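FOR IMMEDIATE RELEASE
17 August 2018

Dando comes out of early access next month, and I'd love you to play it

Hello! I'm Ehsan Mengal, and I make games under the name Ukico. Ukico is a studio in the sense that it has a logo and a kettle. I do the code, the levels, most of the drawing and all of the worrying, and a few very talented friends do the bits I'm hopeless at. I'm writing this release myself too, so please forgive me if it wanders about a bit.

The news is that Dando, my puzzle game about running a lost property office in a seaside town, is getting its full release on PC and Mac. If you bought it in early access you get the whole thing for free, of course, and your saves will carry over (I've tested this more than anything else in my life).
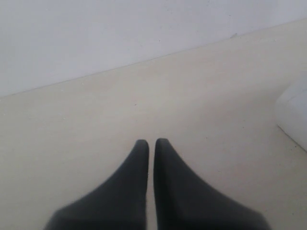
Tabletop close-up, Ukico, summer 2018.

For anyone who hasn't come across it before, Dando puts you behind the counter of an office called Semel. People come in and describe something they've lost, usually badly. They get the colour wrong, or they're sure it was a Tuesday when it was a Thursday, or they're thinking of a different umbrella altogether. You ask them questions, you rummage in the back, and you decide what to hand over. You can get it wrong! The game won't tell you off, it just carries on, and a few days later you may find out that somebody's wedding speech went home with a man who only wanted his hat.

I started it as a weekend thing after my last game, Dhanial, which was a fast platformer and very hard. I loved making Dhanial but I was worn out by the end of it, and I wanted to make something where the player could put the pad down and go and answer the door. The first version of Dando had one shelf and 18 objects. The finished game has 400 of them, each with its own story and at least one person looking for it.

What's new in the full version

Quite a lot, so I'll stick to the things I'm proudest of. There's a whole winter chapter, where the town empties out and the customers who do come in have a bit more time to talk. There's a second room behind the office with its own filing system, which you have to work out for yourself. The questions have been rewritten from top to bottom as well. In early access you picked them from a list and it could feel like filling in a form, so now you build them up from words you've heard the customer use, and it's so much nicer to play.

I've also put in bigger text, a mode with no clock and full control remapping. Those three came straight from player emails, and I should have done them sooner.
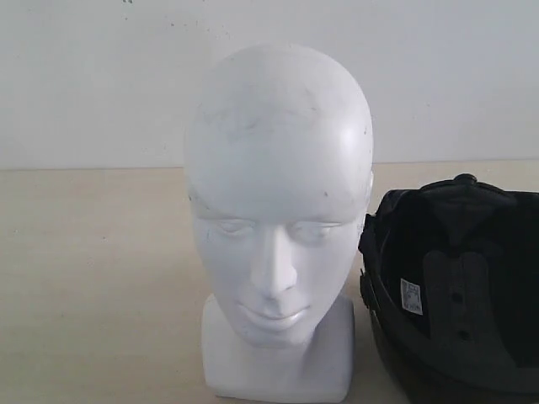
How early access went

Better than I'd hoped, and slower. I put the first build up in June last year, thinking I'd be finished by Christmas. Then the bug reports came in, all 700 of them, and some were so well written that I'd have offered the person a job if I'd had one to give. My favourite was from a player who noticed that the ferry timetable on the office wall didn't match the times the customers mentioned. She was right. I fixed the timetable and then had to shift half the plot of chapter two to suit, and it's a better chapter for it.

I cut a few things along the way. There was going to be a fishing game on the pier, and I spent six weeks on it before admitting it was dull. If you played that build, I'm sorry, and the fish are gone.

The music has changed too. The old tracks looped every couple of minutes and drove people up the wall (me included), so the new score is made of short pieces that join up differently depending on the weather and how long the queue is. Try it with headphones on a rainy day in the game, it's lovely.
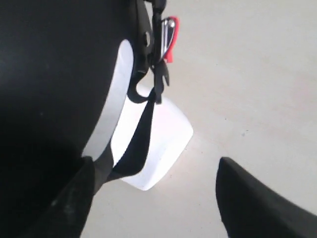 Press copies and getting in touch

I've set aside 1000 keys for reviewers, streamers and anyone who runs a games club at a school or library. You don't need a big following. Just write to me through the press page on the Ukico site, say who you are and which platform you'd like, and I'll get one over to you. It's only me answering, so give it a couple of days.

There's a press kit on the same page with the logo, the new trailer, screenshots from every chapter except the last and a longer history of the game. Please keep the ending of the winter chapter to yourselves until launch day. Everything else you can talk about from the minute you've got your key.

I'm happy to do interviews by phone or email, and mornings suit me best.

Ehsan Mengal
Ukico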